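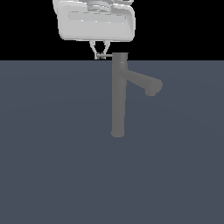 Figura 1. Simulador del taller: pinza de dos dedos sobre la maneta del grifo.

Apuntes de la jornada de puertas abiertas
Asignatura: Introducción a la manipulación robótica
Preparado por Hooman Tabrizi para el grupo de mayo

Estas notas recogen lo que vimos en la visita al laboratorio de Pemholm y añaden lo que no dio tiempo a comentar en la sala. Si estuvisteis, os servirán de repaso. Si no pudisteis venir, leed primero el apartado 2 y después volved al principio, que se entiende mejor así (¡y os dará envidia!).

1. Qué fuimos a ver

Mitra Tehrani nos recibió a las 11 y fue directa a la pantalla. La demostración trataba de una tarea que en casa hacemos medio dormidos: accionar la maneta de un grifo. Para un brazo con pinza es un problema precioso, porque reúne en muy poco espacio casi todo lo que hemos dado este cuatrimestre: percepción, planificación, contacto y movimiento restringido.

El entorno simulado es muy austero. Un grifo gris, un suelo azul, un fondo negro y la pinza que baja desde arriba. A varios os sorprendió que no hubiera ni fregadero ni pared. Mitra lo explicó muy bien: cuando se estudia el contacto entre dedos y maneta, cada objeto de más es otra fuente de colisiones que luego hay que descartar.

2. La tarea, por fases

Aproximación. La mano se coloca por encima de la maneta con los dedos abiertos y orientados hacia abajo. Aquí todavía se puede corregir sin coste. La política recibe la posición de la mano, la apertura de los dedos y la pose estimada de la maneta.

Alineación. La maneta es una varilla horizontal muy fina comparada con la columna del grifo. Volved a la figura 1 y fijaos en la diferencia de grosor: el extremo libre de la varilla queda entre los dos dedos. Un error lateral pequeño, que con la columna daría igual, con la varilla estropea el agarre.

Agarre. Los dedos cierran y aparece la fuerza de contacto. Miroslava Zhuravel insistió en este punto con un entusiasmo contagioso: cerrar más fuerte no siempre ayuda, y un agarre demasiado rígido pelea contra el giro que viene después.

Giro. La maneta solo puede moverse alrededor de su eje. La mano debe seguir un arco, y cualquier componente de velocidad fuera de ese arco se convierte en esfuerzo sobre los dedos. Recordad el ejercicio de la puerta con bisagra; las ecuaciones son las mismas con un radio mucho menor.

3. Dónde poner la atención
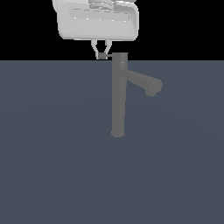
Figura 2. Dedos de la pinza a la altura de la maneta, en posición de agarre.

Me gusta mucho esta vista para hablar de geometría. La maneta sale hacia la izquierda desde la parte alta del grifo y el caño sale hacia la derecha, inclinado hacia abajo. Ese reparto deja libre el lado por el que trabaja la pinza. Hamidreza Ghasemi preguntó qué pasaría con la maneta encima del caño, y la discusión que siguió fue lo mejor de la mañana. Propuestas que salieron:

- girar la muñeca antes de bajar
- empujar con un solo dedo, sin cerrar
- entrar de lado y renunciar al agarre vertical

La segunda es más seria de lo que parece. Empujar exige menos precisión al llegar, pero si la maneta se pasa de su posición no hay forma de traerla de vuelta sin recolocar la mano. Quien quiera hacer de esto su trabajo final, que me escriba.

4. Recompensa y criterio de éxito

En la pizarra quedó una recompensa con 2 términos: distancia entre el punto medio de los dedos y la maneta, y ángulo que falta por girar. Rekha Iyengar preguntó si el primero no invita a quedarse quieto junto a la maneta sin moverla. ¡Exacto! Es el defecto clásico de las recompensas densas, y lo retomaremos en la práctica cambiando los pesos relativos.

No confundáis recompensa con éxito. El éxito se mide solo con el ángulo final de la maneta. Una trayectoria puede acumular mucha recompensa y no contar como éxito.

5. Para la próxima sesión

Ejercicio A. Dibujad el grifo visto desde arriba, marcad el eje de giro de la maneta y trazad el arco que debe seguir el punto medio de los dedos.

Ejercicio B. Escribid la restricción de velocidad del agarre durante el giro, suponiendo que los dedos no deslizan. Luego quitad esa suposición y decid qué término cambia.

Ejercicio C. Proponed una recompensa que no premie quedarse parado. Máximo 10 líneas, con una frase que justifique cada término.

Se puede entregar en parejas. El aula de ordenadores queda abierta hasta las 6 de la tarde para quien quiera probar el entorno, y los de la lista de espera de Pemholm tienen preferencia en los puestos del fondo.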